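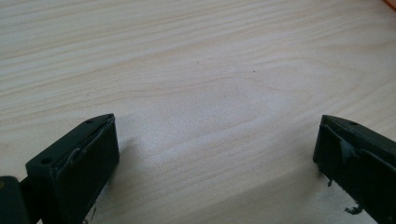 Fig. 1. Hand-held gripper, fingers open. Grip strip lifting on both, right finger worse.

Session 2 handout: looking after the gripper fingers
Notes by Salamatu Alhassan, typed up from the board in a rush, last changed 07/08/2026

Read before you come to the bench. Bring a pencil and the log sheet. Dwayne Blackwood is running the bench half, I do the first bit.

What to look for (keep Fig. 1 open)
- Inner faces first. All the gripping happens there.
- Left finger: strip has come up along the top edge, one curled flap near the top. Still mostly one piece by the look of it.
- Right finger: torn, ragged flap folded outward, bit dangling lower down, and a hooked shred near the bottom. Log this as "replace", not "watch".
- Both fingers get redone even if only one is bad. New strip on one side and old on the other gives you an uneven grip and the part twists as it closes.

Tape or thin rubber? Can't tell from the photo and you often can't tell at the bench either untill you get a corner up. Treat both the same for removal.

Why it matters
A loose flap folds under when the fingers shut. Part sits on a lump, slips or turns. Shreds also hang into the camera view, and anyone going through the recordings later has to work out what is gripper and what is object. At Dranow we threw out 20 recordings in June over one dangling scrap. Painful.

Taking the old strip off
1. Gripper down, fingers open, don't hold it in the air.
2. Write down the unit number and which finger. Do it now, you will forget.
3. Lift from the flap that's already loose. Plastic scraper only. No knives, the chamfered edge marks easily and a nick there starts the next tear.
4. Pull slowly and low, back along the face. Fast pulling leaves the glue behind.
5. Wipe glue off with the alcohol wipes. Two wipes usually does it. Let it dry fully.
6. Fingernail down the face. If it drags, wipe again.

Putting the new one on
- Cut with the card template. Strip stops a little short of the top edge. Wrapping it over the top is what caused half the peeling on the Cunenach units.
- Start at the tip, press down towards the base, thumb flat.
- Don't cover the small round holes on the top face of the finger.
- Press hard for a full minute. Then leave it alone, no test grips straight away.
- Close the fingers gently and look between them. Faces should meet evenly all the way down.

Fastenings
While you're there, check nothing rocks. Hold the body, wiggle each finger with the other hand. If it moves sideways stop and call Dwayne, don't just tighten whatever you can reach.

Bench top
Wipe the table before you restart. Crumbs and specks stick to fresh adhesive very happily. Old shreds go in the bin, not on the floor.

Log sheet
Unit, finger, what you found, what you did, cycle count, initials. Last two entries from the Achterberg set, so you see the format:

Unit A, right, torn and hanging, both replaced, 3565, DB
Unit B, left, lifted at top only, both replaced, 1162, SA

Note the second one went much earlier. We think the face wasnt clean when the strip went on. Will come back to this in session 3.

To do before next time
Sketch one finger from the side and mark where you would expect the strip to lift first, with a line or two on why. Read the Kostley sheet on adhesives, first page only, the rest is about floor tiles.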